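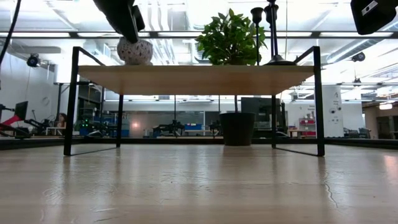
Coffee table: blond wood top, black metal ends.

Cestano: a list of secondhand furniture ads and what they say

What this is

Cestano is a collection of 532 classified ads for used furniture, typed out from the free weekly paper in Zelville and from the corkboard at the Ramon Street laundromat. It began as an attempt to buy one decent coffee table. The table was bought in November. The typing went on.

Each record holds the full wording of one ad, the asking price, the kind of furniture, and a set of tags for the claims the seller makes. If you study how people describe things they no longer want, you may find it useful. If you are looking for a couch, all of these are gone.

What's in the folder

ads.csv has one row per ad.
claims.csv has one row per claim, 715 in all. Most sellers manage at least one.
tags.txt explains the 13 tags.
photos/ has pictures of furniture, for the people who kept asking what counts as a coffee table.
oddities.txt is for ads that broke the format, including one written as a letter to the buyer and one for "half a bunk bed, top half."

Columns in ads.csv

id: a plain number. There are gaps where duplicates came out.
source: paper or board.
kind: table, chair, bed, storage, other. Benches are under chair. There was a long argument about this and chair won.
price: whole dollars. Free is 0. "Make offer" is blank. "Make serious offer" is also blank.
text: the ad as printed, spelling included. Please don't send fixes for "chester drawers." It stays.
phone: always blank. Numbers were removed before anything was saved, and so were street addresses.

A few of the tags

barely_used: the seller says so. No one checked.
solid: covers "solid," "sturdy," "built like a tank" and "will outlive you."
moving: the sale is blamed on a move. Over 300 claims carry this tag, which is a lot of moving for a town the size of Zelville.
spouse: the sale is blamed on a husband or wife.
antique: any use of the word, applied to anything. The youngest antique in the set comes with a cup holder.

Known problems

Prices on the board were often crossed out and lowered. We kept the last one we could read. Earlier prices are lost, along with the drama.

The paper charged by the word and the board was free, so ads from the board run much longer. Don't compare lengths across the two sources and then write to us about a surprising result.

Tags were put on by one person, mostly after dinner. A second pass was made on the table ads only. The two passes disagreed most on solid.

How to load it

Any spreadsheet program will open the files. They are comma separated, UTF-8, with quotes around the text column. The older Esfahani import script still works if you rename kind to type first. We keep meaning to fix that.

License

Use it for whatever you like and mention Cestano if you publish something. Corrections are welcome through the issues page, except about benches.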